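Skinach Bench Kit: Equipment Planning Data Card

Version 3, updated Mon 23 August

What this covers

Skinach is a two-arm tabletop manipulation set. This card goes with the planning files and is meant for labs that want to build a matching bench and need to know what to buy, what to borrow and what to leave off the order. It does not cover training code or model results. Those have their own README in the models folder.

The files hold 773 episodes in total, recorded at the Nistdale site on one bench. The planning sheet was written against that bench. If your room or your arms differ a lot, use the sheet as a checklist and redo the space figures yourself.

Files

bench_plan.csv - one line per item, with quantity, priority and lead time
spares.csv - parts that wear or get lost
layout.txt - table positions and clearances
episodes_index.csv - episode list with task name and objects used
CHANGES.txt - what moved between versions

Prices are left blank on purpose. They went stale in version 1 and people copied them into grant applications. Get your own quotes.

The work being planned for

Tasks are small-object tasks done with both hands. Plastic cubes in purple, blue and green sit on the front table between the two grippers, and some episodes use thin green cord or stick parts. Everything is light and fits between the fingers. You don't need high-payload arms for this, and paying for payload is the most common way we have seen a budget go wrong.

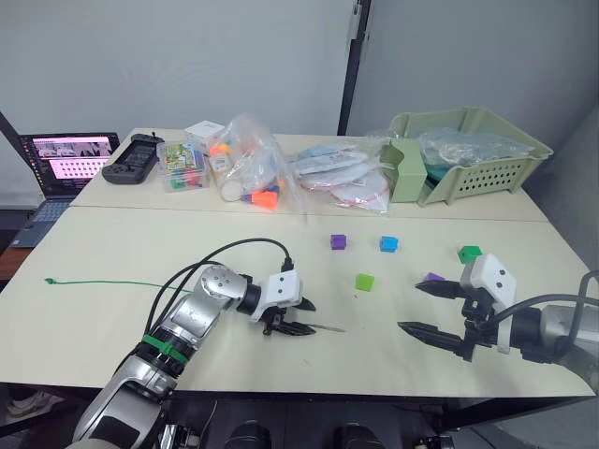
Priority 1: order first

Arms and grippers. Order them together and from the same supplier if you can. Mixed orders cost us a month of adapter plates. Ask in writing whether the gripper cable is included, how long it is, and whether it runs outside the arm. Ours run outside and loop over the joints, so cable length matters at full reach.

Fingers. The black serrated fingers are a consumable in our plan. Budget for one full spare set per gripper on day one, and a second set by the end of the first year.

Tables. Two, pushed together, with a pale top. The front one is for work and the back one is for things. We started with a single deep table and the storage kept creeping into the reach area. A second table was the cheapest fix on the whole list.

Controller and power. Follow the arm maker's sheet. Put the arms on their own circuit and get the electrician booked before the arms ship - ours was the longest wait after the arms themselves.

Priority 2: order before recording starts

Laptop. A mid-range machine is enough for watching the recording and checking thumbnails. It lives at the left end of the back table and should open fully without touching the wall.

Object stock. Buy 400 cubes or more in mixed colors if you plan to record at our rate. That sounds like a lot. They roll under things, and a color that runs out halfway through a task leaves you with an unbalanced set. Buy every color from one batch, as the greens in particular vary between batches.

Storage. Clear boxes, clear bags and one perforated basket. Clear matters, as the person resetting the table needs to find the next object quickly. We priced the Drastik drawer unit and dropped it. It would have taken most of the back table.

Priority 3: can wait

Second set of tables
Backdrop panels
Label printer
Spare laptop

Nothing in this group held up recording at Nistdale. The backdrop panels were in the version 1 plan and we never ordered them. A plain wall was fine.

Planning for two-handed work

Episodes where the grippers meet near the middle of the table set most of the space requirements. Both arms have to reach the same spot with their cables clear of each other, and the fingers come very close together. Check this with the supplier's reach drawing before you fix the mounting points. Moving a mount after drilling is a lost week.

It also sets the spares. Finger contact is more frequent in these tasks than in plain pick and place, so spares.csv lists them separately under the heading "close work." 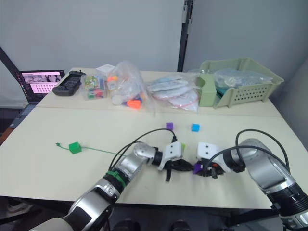

Close work at the center of the front table, with small parts in play and stock kept on the back table.

Lead times

We allow 20 weeks from approval to first recorded episode. Arms take up most of that. Tables, boxes and cubes arrive in days and should not be ordered early unless you have somewhere to put them.

If your funding year closes in January, place the arm order before summer ends. Two of our quotes expired while paperwork was out for signature and both came back higher.

Known gaps

- bench_plan.csv has 39 lines. The last four are software licenses and depend on your site agreement.
- Freight and import duty are not included.
- Staff time is not included. Plan for one operator and part of a second person for resets.
- The Yurchenko mount drawings in layout.txt are for the older base plate. Measure before you drill.
- Floor loading was never checked for upper floors. Our bench is at ground level.

Reuse

The planning files may be copied and edited freely. Please keep the version number in the file name if you pass them on, as several copies of version 1 are still going around with the old table sizes. Corrections to lead times are welcome, especially from sites outside our region. Send them as an edited line from bench_plan.csv with the order date and the delivery date filled in.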